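**Stretch and natter moves to mornings**

Well, we've done it! From September our stretching hour at Imthorpe hall starts at 10 in the morning (not 2, so please stop turning up at 2, Ea Ravn and I can't be in two places). There were 17 of us at the last one before the summer, and I was stiff for three days, which I blame entirely on the hip circles.

It's still £3 on the door, tea included. Wear something you can bend in and bring a jumper for the lying down bit at the end, when I always get chilly.

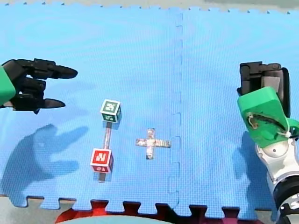 Ea has also promised to go slower with the balancing, after my complaints. If your knees are bad, tell her before we start and she'll find you something to do from a chair. Lifts from Bestov as before, just ring me the night before.

Smaranda Căpraru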